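Pemis two-finger vs Kastetti in sim

kitchen_arm
November 4, 2020
Comparing grippers on a two-arm model in Prarnatetti. Head view with the croissants on the black counter: 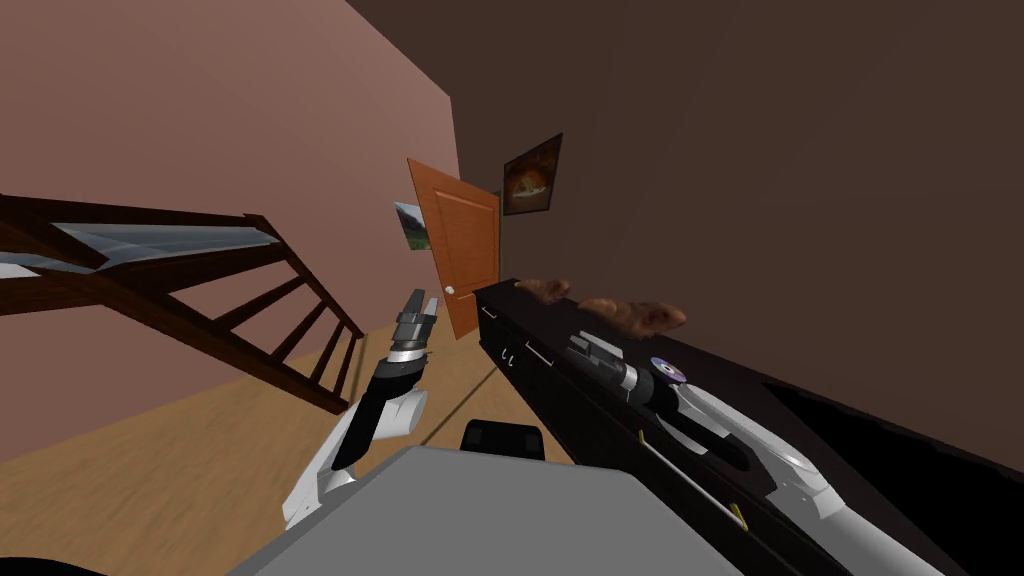 Re: Pemis two-finger vs Kastetti in sim

pruvost_user
Head view won't settle it. I'd go by the wrist camera. Are you on the default controller?

kitchen_arm
Yes, default. Wrist view over the dark, wood-like surface, fingers open, gray piece between them:
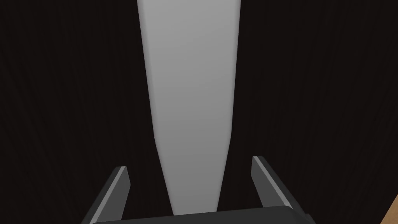 I ran 62 grasps per gripper – Pemis dropped 3, Kastetti 7.

bchauvin
Disagree that this says much. Change the friction and rerun both.

pruvost_user
Same here. Post the settings too.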